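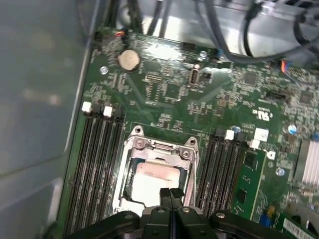
CPU換装後、メモリが片チャンネルしか認識されない

Utness 相談室 > デスクトップPC > 組み立て・換装
閲覧 270 回答 3 解決済み

Andance製の中古タワー型デスクトップを使用しています。同世代の上位CPUを入手したため載せ替えたところ、メモリが半分の容量しか認識されなくなりました。換装前は同容量のモジュール二枚で全容量が見えており、デュアルチャネル動作も確認済みです。

構成
ケース、マザーボード Andanceの標準品(型番シール欠損)
電源 500W
CPUクーラー Mandetwood トップフロー型、四点ネジ止め
グリス Carretero 非導電性
OS Windows 11

試したこと
メモリを一枚にしてスロットを順に変更。CPUに近い側の二本では起動し、遠い側の二本では画面が出ずビープ音が鳴ります。モジュールを入れ替えても結果は同じです。
CMOSクリアを実施。変化なし。
BIOSの更新を確認。公開されている最終版が適用済みで、対応CPU一覧にも今回のCPUが載っています。
接点の清掃。無水アルコールと不織布で端子を拭き、乾燥後に再装着。変化なし。

元のCPUは譲渡してしまい、手元にありません。マザーボードの故障と判断して交換すべきか、ほかに切り分ける手段があるかを教えてください。

回答 1

電源の容量不足だと思います。500Wだと上位のCPUには足りないことがあります。自分も似た症状でしたが電源を替えたら直りました。

回答 1 への返信(質問者)

グラフィックボードは挿しておらず内蔵出力です。起動できる側のスロットでは負荷をかけても落ちません。電源は保留にします。

回答 2(ベストアンサー)

モジュール不良はスロットとの入れ替えで除外できています。不良がチャンネル単位で出ているので、残る候補は次のとおりです。

・CPUソケットの接点ピンの曲がり、または異物
・クーラーの締め付けの偏りによる接触不良
・CPU側の接点の汚れ、またはメモリコントローラーの不良
・マザーボードの配線またはスロットの不良

現行の多くのデスクトップ向けCPUはメモリコントローラーを内蔵しており、メモリの信号線はソケットの接点を通ってスロットに届きます。そのためソケット側の一本の接触不良で、片方のチャンネルがまるごと使えなくなることがあります。換装直後の発生であれば、まずここを疑ってください。

手順を書きます。

電源ケーブルを抜き、電源ボタンを数秒押して残留電荷を逃がす。ケースは横倒しにし、マザーボードの面が水平になるようにする。

クーラーのネジを対角順に、半回転ずつ緩める。グリスが固着しているときは真上に引かず、左右に小さくひねってから外す。

CPUを外す前に、クーラーを元どおり載せ、ネジを指で回るところまで締めた状態で起動を試す。ここで全容量が見えるなら締め付けの偏りが原因です。確認はBIOS画面が出るまでの短時間にとどめ、すぐ電源を切ること。グリスは塗り直してから行ってください。

変化がなければレバーを解除してロードプレートを開き、CPUを垂直に持ち上げる。裏面の接点に指紋やグリスが付いていれば、無水アルコールで拭く。

ソケットのピンを斜めから見る。光源を低い位置に置き、向きを変えながら列の並びを追います。正常なピンは反射が揃い、曲がったピンはそこだけ反射が途切れます。真上からの目視では見落とします。ルーペか、スマートフォンの拡大撮影を併用してください。

曲がりが見つかった場合、修正は先の細い樹脂製または金属製の精密ピンセットで行います。一度で戻そうとせず、わずかに動かして確認する作業を繰り返してください。根元で折れたピンは直せません。

異物(グリスの塊、繊維くず)はブロワーで飛ばす。綿棒は繊維がピンに引っかかるため使用不可。グリスがピンの間に入っているときは接点洗浄剤を少量流し、完全に乾かします。

再装着後のネジ締めも対角順です。四本とも仮締めしてから、少しずつ均等に締め込んでください。一本だけ先に締め切ると基板がたわみます。

回答 2 への返信(質問者)

結果を報告します。緩めた状態での起動では変化なし。CPUを外して確認したところ、ソケットの端寄りに隣と反射の向きが違うピンが一本ありました。ピンセットで戻し、再装着後に四本のスロットすべてで起動を確認しました。全容量を認識し、デュアルチャネル表示も戻っています。メモリテストは一晩回してエラーなし。室温23度、アイドル時の温度も換装前と同程度です。

回答 3

解決済みのようなので補足のみ。一度曲げたピンは弾性が落ちており、熱の上下で再び接触不良になる例があります。当面はCPUの着脱を避けたほうが無難です。また、ソケットの保護カバーは捨てずに保管しておくこと。修理に出す際、カバーがないと受け付けない業者があります。

追記 片チャンネル不良のまま使い続けても、ただちに他の部品が壊れるわけではありません。ただし帯域が下がるので、内蔵グラフィックスの性能は落ちます。
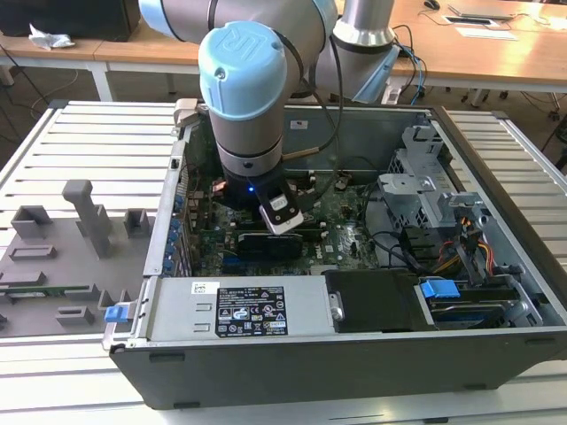
CPUを外さずにクーラーだけ取り外した場合も、グリスは塗り直す必要がありますか。

必要です。一度はがしたグリスには気泡が入り、再び押し付けても均一な層に戻りません。古いグリスを両面とも拭き取ってから、新しいものを塗ってください。量はヒートスプレッダーの中央に米粒大を一つ置き、クーラーの圧力で広げる方法で足ります。

この質問への新しい回答の受付は終了しています。同じ症状でも構成が異なる場合は、型番と試した手順を添えて新規に投稿してください。

関連する相談
ロードプレートのレバーが固くて下りない
メモリを四枚にすると動作クロックが下がる
Mandetwoodのクーラー、固定ネジの予備の入手先
Carreteroのグリスの保存期間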